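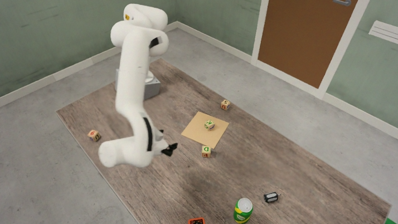
Minutes – Furniture Finishes Working Group
Date: 2020-11-24
Present: Ita Heffernan (chair), Declan Kinsella, Nadine, Ní Mhurchú (minutes)
Apologies: none

1. Minutes of previous meeting
Approved with one correction. The rub test in item 3 was run to 600 cycles on all panels.

2. Water-based topcoat trial
Kinsella reported on the Grostix topcoat. Four panels were coated in August and stored at 50 percent relative humidity. Two show slight whitening at the end grain. The supplier, Flistia, attributes this to a heavy first coat. Heffernan asked for the coating weights before the group accepts that explanation.
Action: Kinsella to send weights and application notes.

3. Color range for worktops

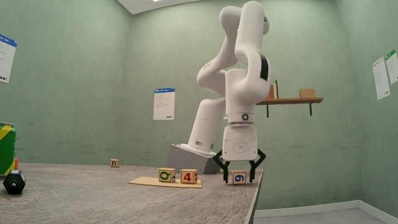 The group reviewed the proposed range for the spring catalog. Nadine considers the two brown shades too close to each other and would drop the redder one. For the gray, the preference was for a wood-grain surface with faint streaks, as on the tabletop shown, over a flat solid color. Kinsella noted that a thin pale rim along the side, also shown there, would need a separate edging order – minimum quantity to be confirmed.
Agreed: gray wood grain to go forward. Brown deferred.
Action: Nadine to request edging samples in pale and matching finishes.

4. Sample retention
Shelf space is short. Rejected panels will be kept for 20 weeks, then discarded. Panels under dispute with a supplier are exempt. Labels must carry batch number and coating date on the back face.
Action: Ní Mhurchú to revise the label template.

5. Any other business
Heffernan asked that test reports be circulated before meetings – late papers will be held over.

Next meeting: date to be set once the coating weights have been received.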